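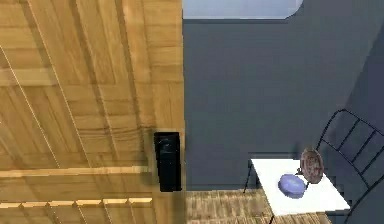 22 September 2019

Open day at Zukonstead, simulation room. What a good day! Doaa Hegazy ran the demo station and I hovered beside her with the notebook, so these are in the order I scribbled them.

The task was "find the bowl, plan a reach, lift it off the table." We used the dining room world: white table, blue bowl, the decorative plate standing up on its little stand behind it. Visitors got to pick the start pose, and they loved that – one boy kept asking for it as far from the table as it would go.

Carnix planner on seed 602, step budget 30. Three runs cleared the plate with room to spare. On the fourth the path went over the top of the plate, which I'd never seen it do, and people clapped.

Lots of questions about the black chair. Does the planner know it's there? (Yes, as rods and bars, and it's slow to check. Doaa wants to try a plain box for it.)

To do:
– save the seed 602 log before the machine gets wiped
– swap chair collision shape, compare timing with the August numbers
– send Akinola the world file, they asked twice
– bigger text on the start pose menu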